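Speaker notes: Collecting demonstrations in lived-in rooms
Plundix data group, 20 minutes plus questions

Slide 1. Title
Say who we are and what we do. We collect examples for a manipulation policy. The Avstead set is the one I'll talk about today. Thank the organizers. Ask people to hold questions until slide 6, except if a word isn't clear.

Slide 2. Why a desk
Most of our early data came from a lab bench with a plain top. The policy learned the bench. We moved it to a real room and it did badly on drawers. So for Avstead we went to furnished rooms and left the furniture where it stood. The desk is a roll-top with cubbies and small drawers at the back, and the task list is short: open a drawer, close a drawer, put an object in, take an object out.

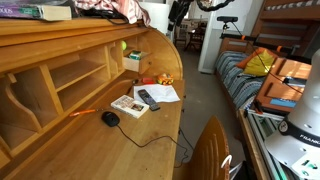

The target for the full set is 4,000 demonstrations. Each one is a single task, start to finish, with a line of text that says what was asked. We cap an episode at 60 seconds. If the operator isn't done by then, it gets saved with a fail tag. Do not skip this point, people always ask if we throw the failures away. We keep them.

Slide 3. How a session runs
One operator, one person writing the task lines. Sessions last 2 hours. Past that the motions get sloppy and it shows in the data. The operator reads the line out loud, does the task, and marks the end. Then the other person moves things on the desk and picks the next line.

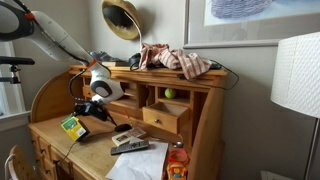

Clutter is left in on purpose. Cables, paper, a remote, small toys. We tried a rule for how to place them and dropped it, the layouts all came out alike. The only rule now is that nothing breakable goes on the desk.

Slide 4. Small drawers
Spend the most time here. The drawers under the cubbies are the hardest part of the set. The finger has to come in close to the cubbies, and a small error in height means it hits wood. We slowed the arm near the hutch and asked operators to pause before contact. Those pauses later had to be trimmed, or the policy learned to wait. 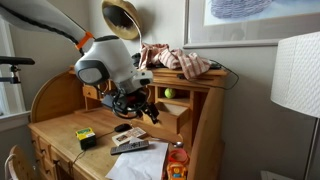 Slide 5. Labels
Task lines are checked in Sirinier, our review tool. Two problems to mention. "Put it away" was too vague and we rewrote every line that used it. "Left drawer" depended on where the writer stood, so left and right now mean as seen from the chair.

Slide 6. What's next
The first 600 episodes go to the Vrabec team in June. They will train on those alone and tell us which tasks are thin. Then we plan the next room. Take questions. If asked about cost, say we don't have a per-episode number yet.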